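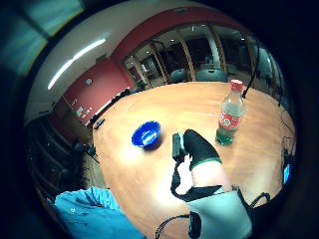 A blue bowl and a bottle with a red cap on an oval wooden table.

Spirit course draws 219 sign-ups, and a few hard questions

A weekend course that promises to put paying guests in touch with their "helping spirits" has drawn 219 sign-ups in the town of Brusa, according to the company behind it. What those people will get for their money is harder to pin down.

The course, sold under the name Twal, is run by Oltusel, a retreat company that until last year mostly offered breathing classes. It costs $959 per person and lasts 4 days. Meals are included. Lodging is not, and neither is the drum, which guests are told to buy or bring.

Hanan Chidiac, who founded Oltusel and leads the sessions, said the work rests on "journeying," in which people lie down with their eyes covered while someone beats a steady rhythm. She said guests meet animals, ancestors and guides, and come home with answers to questions they have carried for years.

Asked how she knows the answers are good ones, Chidiac said that people feel it. Asked whether anyone had come home with a wrong answer, she said the spirits do not work that way.

The company's web page goes further. It says 40 past guests reported "lasting change" after an earlier version of the course. The page does not say how many people took that version, who asked them, or how long a change had to last before it counted. Oltusel did not share the survey when this site requested it.

Rasha Awad, who teaches a class on religion and ritual at Vusevico, an adult learning center in town, has no quarrel with drumming. Many people find it calming, she said, and a quiet hour on the floor with no phone can feel like a big event. Her concern is with the sales pitch. In the communities where these practices grew up, she said, training could take years and the healer answered to neighbors who knew when a cure had failed.

"Here you get a certificate," Awad said.

The certificate does exist. Guests who finish receive one that names them a "first-level practitioner," and Oltusel sells a second level to those who hold the first. Chidiac said the paper is meant as a keepsake - although the web page tells guests they may begin seeing clients with it.

Refunds are offered up to two weeks before the start date. After that, the terms say, a missed place should be seen as "part of the guest's path," and the fee is kept.

The next course begins in December. Oltusel says a few places are left.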